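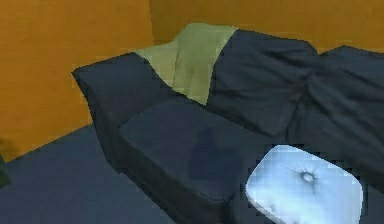

Rolitz meint, die Musterrolle sei nicht die Abschrift von 1863, sondern eine spätere Reinschrift, und man solle die Verlustzahlen vorerst nicht daraus übernehmen. Einwand notiert, Prüfung siehe unten.

2. Mai 2022

Bestand Dollatport, Musterrolle des Freiwilligenregiments, Bl. 1 bis 60 vollständig durchgesehen. Namenseinträge gesamt: 434. Zwei Einträge doppelt (Bl. 17 und Bl. 41, gleiche Person, abweichende Schreibung des Nachnamens). Noch nicht bereinigt, in der Tabelle gelb.

Zur Datierung: Tinte und Hand wechseln auf Bl. 38. Davor durchgehend eine Hand, Ränge abgekürzt, Herkunftsort nach County. Danach Ränge ausgeschrieben, Herkunft oft nur mit Staat. Spricht für zwei Schreiber, nicht zwingend für eine spätere Abschrift. Korrekturen am Rand liegen in beiden Teilen vor. Bei einer Reinschrift wären sie eingearbeitet.

Offen bleibt die Spalte »Status bei Anwerbung«. Einträge »free« und »slave« nur im ersten Teil, im zweiten leer. Könnte mit der Soldfrage zusammenhängen (Nachzahlung an die Bedingung geknüpft, am 19. April 1861 frei gewesen zu sein). Gegenprobe mit den Soldlisten nötig, Signatur im Findbuch Unden fehlt.

Abgleich mit der Transkription Cao: Bl. 22 dort übersprungen, ab da Zählung um eins verschoben. Verweise in unserer Datei umgestellt, alte Zählung in Klammern behalten. Bei Cao außerdem »Corp.« mehrfach als »Capt.« gelesen.

Noch im Mai: Soldlisten bestellen, Wasserzeichen Bl. 37 bis 39 vergleichen. Verlustzahlen bis dahin nicht zitieren.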